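Help wanted: two people to teach our robots how to fold laundry

Hi! I'm Lesego Gumede, and I run the household chores group at Skavon. I get asked at every family dinner whether a machine can do the wash yet, and my answer is always "sort of, if you pick the shirt." We'd like a better answer than that, so we're hiring 2 part-time operators starting in November.

You'd be steering a pair of arms through ordinary chores, mostly clothes, with some shoes and small household clutter mixed in. A T-shirt laid flat is pretty friendly to a machine. Shorts in a wad are another story, because every time you pull on one end the rest turns into a new shape and the arms have to work out where the waistband went. (I still lose this game myself some mornings.)
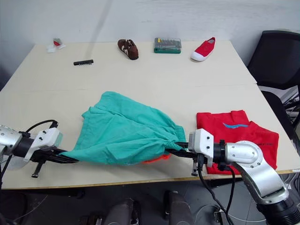
What your shift looks like

Shifts run 15 hours a week, mornings or afternoons, your pick. Vitalii Levchenko will train you on the controls, and he's very patient, even with people who have never touched a joystick. You'll run one chore over and over, write down where it went wrong, and then talk it through with the software folks after lunch. We aim for 100 folds per operator each week, good and bad. The bad ones count! I'd love a note that says "grabbed two layers, wanted one" over a blank line any day.

Knits are our big headache right now. They stretch and they bunch, and a sleeve that ends up on top of the body looks an awful lot like a hem if you're seeing it from a few inches away.

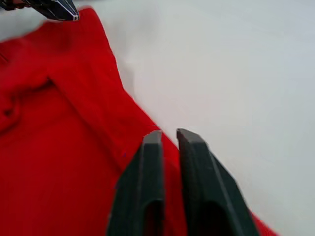

So we need people who really know clothes. If you've worked in a dry cleaner's, a hotel laundry or the back room of a clothing store, please apply, even if you think robots are kind of silly. You'll spot a lazy fold faster than any of us engineers. My own guess is that machines are a good way off from emptying a dryer in a real house with a dog in it, and I'd be happy for you to prove me wrong.

You don't need a degree or any coding. You do need to be okay with repetition, able to sit or stand for a couple of hours, and comfortable telling me when my plan is dumb.

Pay is $1,230 a month, plus lunch on shift days. To apply, send us a few lines on the worst thing you've ever had to fold and how you did it. Fitted sheet stories are welcome, but we have a lot of those already.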